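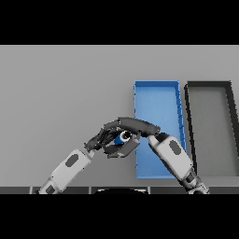

Two shallow open trays, the left one blue, in a computer-rendered scene.

Tray

A tray is a shallow, open container with a flat base and a low raised edge, used for carrying, sorting or holding items. Trays differ from boxes mainly in depth, and most have no lid. The word comes from Old English and is related to "tree," a reference to the wood from which early trays were made.

Materials and form

Household trays are made of wood, metal, plastic, woven cane or pressed paper. Rectangular and round shapes are the most common. Serving trays often have handles at the short ends, while trays meant for stacking usually have sloped walls so that one sits inside the next.

Uses

In kitchens and dining halls, trays carry plates and cups. Offices use letter trays to separate incoming and outgoing papers. Gardeners start seeds in trays with drain holes, and printers once kept metal type in wide divided trays known as cases.

Collections

The Drornemley Museum of Household Goods holds 453 trays, most of them given by the collector Torquil Gourlay. The oldest group, from the village of Okilberg, consists of 34 carved wooden pieces - several still bear the mark of the Marar workshop. The collection is open to visitors from March.

See also: Basket; Platter; Drawer

Contact us | Copyright Wakik Reference | Back to top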